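Search this site
Enter keyword
Go

Student Projects – Robotics and Automation

Does a Second Hand Help? Learning Two-Handed Basket Tasks from Hand-Held Gripper Demonstrations

Kamonchanok Yensuk and Napaporn Chaimongkol
Final report, Grenavden project course

1. Question

Most of the policies trained in our lab use one arm. The tasks we care about often need two, for example when a light container slides away while something is being put into it. We wanted to know if a policy trained on two-handed demonstrations would do better on such a task than one trained on the same task done with one hand, given the same number of demonstrations.

2. Method

We recorded all demonstrations with hand-held grippers, each with a camera. No robot was used at this stage. One person held both grippers in the two-handed set, and the right one only in the one-handed set. Each episode started with a container and a basket on a table and ended when the container was in the basket and both fingers were clear.

We kept 38 episodes in each set. Episodes were dropped if tracking was lost for more than six frames in a row, which happened mostly when a camera faced a plain surface at close range. Cleaning was done with Filtow, a script left over from last year's group – we changed the time alignment and nothing else.

The policy network was the same in both cases and was trained for the same number of steps. Image input was one view per gripper. Gripper width was logged with every image, and in the two-handed set we added the position of each gripper relative to the other. Without that last input, an early version of the policy closed the two grippers on each other.

3. Camera views

The relative position input matters less when each camera can see the other gripper, so we went through the two-handed set to see how often that was the case.
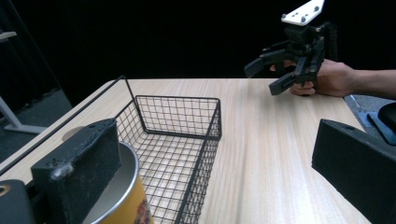
Views from one gripper often include the other, and these turned out to be the most useful ones for checking alignment by eye. The white mounting plate on top of the opposite gripper stands out well against a black background, while the dark fingers are harder to pick out. Wire mesh was a separate problem. The table shows through the openings of the basket, and our first segmentation attempt treated the basket as part of the table. We gave up on segmentation after that and trained on the plain images.

4. Results

We ran 31 trials per policy on the lab's two-arm station. The two-handed policy did better overall, and the gain came almost entirely from trials where the basket started near the table edge. With the basket in the middle of the table the two were close. The main failure of the two-handed policy was timing: the left arm let go before the right arm had finished.

5. Limits

Both of us recorded demonstrations, and our styles differ. We did not balance this between the sets. All trials used one basket and one table.

Data and code are on the Sitthichai server under project 3253.

Related projects

Clorkance: low-cost force sensing for soft finger pads
Time alignment for paired cameras
Drawer opening from 20-second demonstrations
Filtow user notes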